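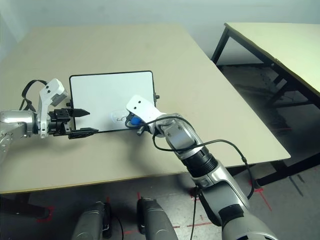

The Wondix tabletop whiteboard is the board we kept wishing we had back when all we sold were the big ones that hang on a wall. It is a plain white rectangle you can put down wherever you happen to be working, write on, wipe off, and put away again behind a bookcase when the table is needed for supper. We like it best used the way you see it, lying flat on a light beige tabletop with plenty of table left over on every side, so there is still room for your papers and your elbows. The frame is thin and black, and the corners are rounded, which we are very glad of every time one gets carried through a doorway in a hurry. That little scribble down toward the lower right corner is about as much as most of us write at one go anyway, and it leaves nearly the whole board for whoever wants a turn next!

Wondix Tabletop Whiteboard
Item 727
Price: $59
Sold by Stumevell, shipped from our own shelves

Why a flat board?

We get asked this a good deal, usually by people who have had a wall board for years and are perfectly happy with it. A wall board is a fine thing and we will gladly sell you one. But it asks you to stand up, and it asks everybody else to turn around and look, and there are plenty of jobs where you don't want either of those. Working out a seating plan, say, or going over long division with a child who would much prefer you didn't make a production of it, or sketching how the shelves might go in the pantry before you get out the drill. With a board lying on the table you can rest your wrist while you write, two people can write on it at once from opposite sides (upside down for one of them, but you get used to that), and small magnets and paper scraps and game pieces stay where you put them.

It is also kind to short arms. A good many of our customers bought their first one for a kindergarten table or a church nursery and then came back for another to keep at home, and we have heard from several older folks who find it easier to keep a shopping list on the kitchen table than to reach up to the side of the refrigerator.

The writing surface

The face is coated steel, so it takes magnets as well as dry-erase ink. It has a soft gloss to it. We went back and forth on that, and the very matte samples were lovely to look at but held on to red and green ink something awful, so gloss won. If you work under a strong ceiling light you will notice some shine when the board is flat, and turning it a little on the table usually takes care of it. You don't have to line it up square with the table edge. Ours never is.

Any ordinary dry-erase marker will do. We pack a Draten fine-tip in black with every board, because the fine tip suits a smaller board and you can get a surprising amount of writing on there before you run out of space. Chisel tips are good for headings and for tic-tac-toe. Please keep wet-erase and permanent markers in another drawer altogether. If a permanent marker does get used by mistake (it happens in our house too), scribble over the line with a dry-erase marker while you still have your patience, let it sit for a moment, and wipe both away together. A second go may be needed.

The frame and the back

The frame goes all the way around and stands up just barely above the surface, so the side of your hand slides over it without catching. A marker laid down near the edge will tend to stop there, though we won't promise it on a table that slopes. The back is covered in a thin gray felt that keeps the board from scratching a nice table and from skating off when you erase with some energy behind it. On a very slick tabletop it can still creep a little, and a folded dish towel underneath settles it down.

There are no holes drilled in the board and no hanging hardware in the box. People do write to ask if they can put it on a wall, and you can with adhesive strips if you like, but the felt does not take adhesive very well and we would be happier if you bought the Seneviratne wall board, which was made for it and costs a few dollars less.

Cleaning and care

For everyday wiping, use a dry cloth or the felt pad that comes in the box. An old cotton sock works every bit as well, and you can wear it on your hand, which children think is wonderful.

Once in a while, when the white starts to look a bit cloudy, go over it with a damp cloth and a drop of dish soap, then a clean damp cloth, then a dry one. Let it dry fully before you write again or the ink will bead up and skip. Skip the scouring powders, steel wool, and those white foam erasing sponges, which will dull the coating a little each time. Writing left on for weeks takes more rubbing than writing left on for an afternoon, so if you keep a running list on yours, rewrite it now and then.

The frame only wants a wipe. Try not to soak it, as water can find its way in under the edge and reach the felt.

Putting it away

Stand it on a long edge between books, slide it under a sofa, or lay it flat on top of a cabinet. It doesn't mind being stored on its face as long as whatever it is lying on is clean and has no grit on it. Please don't leave it in a hot car through the summer, or lean heavy boxes against the middle of it for months at a time. A board that has been bowed can sometimes be coaxed flat again, but not always, and it will rock when you write.

What comes in the box

Wondix tabletop whiteboard, one
Draten fine-tip dry-erase marker, black, one
Felt wiping pad, one
Care card, which says most of what we have said here in far fewer words

Buying for a classroom or a club

If you need 20 boards or more, write to us before you order and we will work out a better price and pack them in sturdier cartons with card between the faces. The largest order we have sent out so far was 227 boards to a single school district, and they all arrived in good shape, so don't be shy about asking. We can leave out the markers if you already have a cupboard full of them, and take the cost off the bill.

For group tables, we suggest one board to every two people. One apiece sounds generous, but on an ordinary classroom table it uses up the room you wanted for books, and sharing seems to get people talking.

Shipping and returns

We pack orders on weekday mornings. Boards go out in a flat carton with corner guards, and the clear protective film is left on the writing surface, so do peel it off before you decide that the marker won't erase. (We have taken that phone call more than 20 times and we are always happy to take it again.) Start at a corner and pull slowly, low across the board.

If the board shows up dented or the frame has come away at a corner, keep the carton, send us a note with your order number, and we will get a replacement on its way. If you simply don't care for it, you may send it back clean and in its carton for a refund of the purchase price. Return postage is yours in that case, and we are sorry about that, as a flat carton this wide is an awkward thing to mail.

A note on stock

Boards with the black frame are on the shelf now. The same board with a white frame is on order and due to us in December. You can reserve one by writing to the shop, and we won't charge you until it leaves the building.

Page last updated Friday, October 29, 2021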